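How Do Shoe Sizes Work?

Have you ever sat on the little bench in a shoe store with one sock off, and a grown-up said, "Let's see what size you are now"? Maybe you were a 13 last winter, and then somehow you turned into a 1. Did your feet shrink? No, they didn't! Kids' sizes go up to 13 and then start over at 1, a bit like a clock that goes past twelve and begins again.

A very long time ago, shoemakers in England measured feet in barleycorns. A barleycorn is a grain of barley, the same barley that goes in soup, and if you lay 3 of them end to end you get one inch. Shoemakers liked that, and so each full shoe size was made one barleycorn longer than the size before it. We still do it that way in the United States, even though most of the people buying shoes have never held a barleycorn in their lives.

Other countries have their own ways of counting. In much of Europe the numbers are bigger, so a shoe that says 9 on the box here might say 26 over there. It's the same foot and the same shoe, just a different ruler (this is very handy to know if your grandma mails you sneakers from far away).

Length is only part of the story, though. Feet can be skinny or wide, flat underneath or high in the middle, and your left foot may be a tiny bit bigger than your right. That's why you should always try on both shoes - and stand up in them, too, so your toes can spread out the way they do when you walk.

Would you like to measure your own feet? You'll need a sheet of paper, a pencil, a ruler and somebody to help. Put the paper on the floor with one edge against a wall. Stand on it with your heel just touching the wall, and ask your helper to make a mark at the tip of your longest toe. Your longest toe might be the second one, and that's perfectly fine! Then take the paper to a table and measure from the edge to the mark.
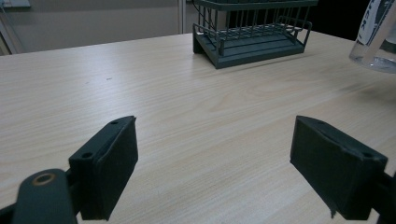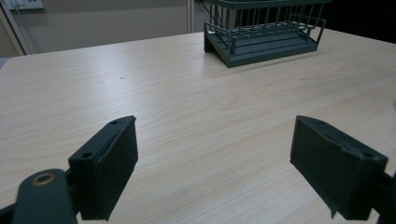 Now do the other foot, and write down both numbers with the date next to them. Use the longer foot when you look at a size chart. You'll want a little wiggle room past your toes as well, and a grown-up can check by pressing gently on the front of the shoe. If you keep your paper somewhere safe and measure again in March, you can see how much you've grown - and your old sneakers may be ready for a smaller cousin.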